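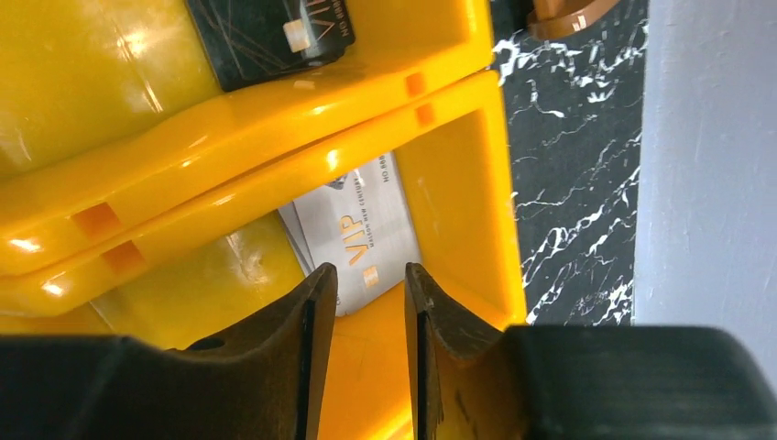 Figure 6. Card sorting task seen from the wrist camera: a black and a white card in two compartments of the yellow tray, with the gripper fingers at the bottom.

4.2 Planning the purchase of the second cell

The card sorting task in Figure 6 was used as the reference task for the budget. We chose it for two reasons. Cards are thin and lie flat, so they ask more of the fingers than most of the other objects in our list, and the parts for the task are cheap to replace. If an arm and gripper can be planned and paid for on the basis of this task, the remaining tasks of the project do not require a higher class of equipment.

The first version of the plan was written by Cinzia Serra before any supplier was contacted. It had only one line for hardware and one line for everything else. This proved to be a weak point. When the quotations from Drimoson and Kusia arrived, the arm itself was close to what we expected, but the smaller items were spread over many lines and some were missing completely. Drimoson included the mounting plate and the cable set in the price of the arm. Kusia listed them apart, and did not list the wrist camera bracket at all. A direct comparison of the two totals would therefore be misleading, and we asked both firms to fill in the same form.

The form has four parts: arm and controller, gripper with fingers, camera with bracket and cable, and service. For each part the supplier gives the price, the delivery time and the length of the guarantee. The version of July 4, 2018 is the one used for all values in this section.

For the gripper and camera together, the lowest complete offer was 3919 euros, from Drimoson. The Kusia offer was higher, but its delivery time was 60 days shorter. We discussed this difference for a long time. A late delivery has a cost too, which does not appear on any quotation: the room is reserved, the operator is already under contract, and the recording of the other tasks must wait. In the end we accepted the Drimoson offer for the gripper and camera and ordered the arm from Kusia, so that the slow mounting work could begin before the smaller parts were delivered.

Spare fingers need a separate remark. In the task of Figure 6 the fingers must come down close to the ribs of the tray, and a small error in height brings them against the plastic. We consider the fingers as consumable material and not as equipment. At our institute this has a practical effect, as consumables are paid from the running budget and do not need a tender. We recommend to decide this point early, together with the administration. In our case Cosimo Fiore had to move the item from one budget to the other after the order was already prepared, and the order had to be signed again.

The objects for the task were bought from Costa, a local shop for household goods and games. Their total price stayed under 100 euros. We bought every tray and card set twice, and we advise other groups to do the same, because such articles often disappear from the shops and a similar tray with other ribs is already a different task.

The service contract was left out of the first order. Bunar, the firm that maintains our first cell, agreed to include the second one from the next year, under the condition that the controller is of a type they know. This condition was added to the form as a fifth part.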